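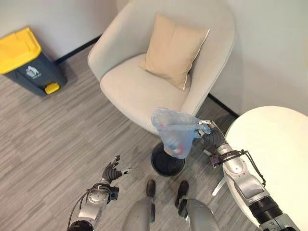
Figure 2. Seating corner in the Plarndale waiting room, with armchair, cushion, pedal bin and a pale blue bag.

4.2 Small litter in the seating corner

The waiting rooms at Plarndale and Cindden were furnished to the same plan, with tub armchairs, loose cushions and a low round table. Litter in the rest of the building was mostly packaging and went into the bins by the doors. In the seating corners it was nearly all paper: tissues, receipts, appointment slips and the wrappers of boiled sweets. Visitors left these on the furniture more often than on the floor, and the cleaning rota, which listed floors and tabletops only, did not cover them.

Voicu and Ansah kept a diary of each corner for 26 days in August. An item was entered once, at the place where it was first noticed, and then taken away. Cushions were lifted at every visit. A pedal bin was kept at Plarndale throughout, while at Cindden the nearest bin was in the corridor. We had expected the bin to make more difference than it did to what was left on the chairs. Its main effect was on the table, which stayed clear for longer in the afternoons.

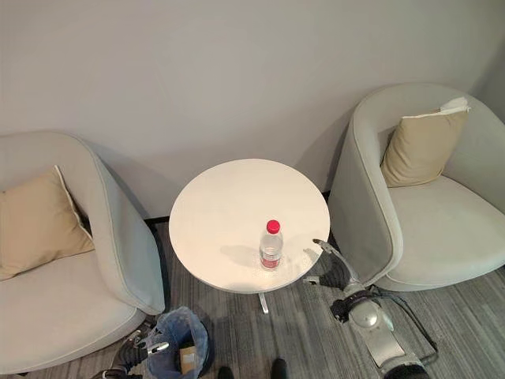 Should cushions be treated as a separate surface when a seating corner is tidied?
They should be listed separately from the chair, as paper left on or behind a cushion is easily missed when only the seat is wiped.

The revised rota therefore names the cushion, the seat and the gap between them. Staff at Cindden asked for the order to be fixed, and we settled on cushions first, then seats, then table, with the floor last. Bags were changed at the end of the round. Ansah noted that two rounds a day were enough outside the morning clinic.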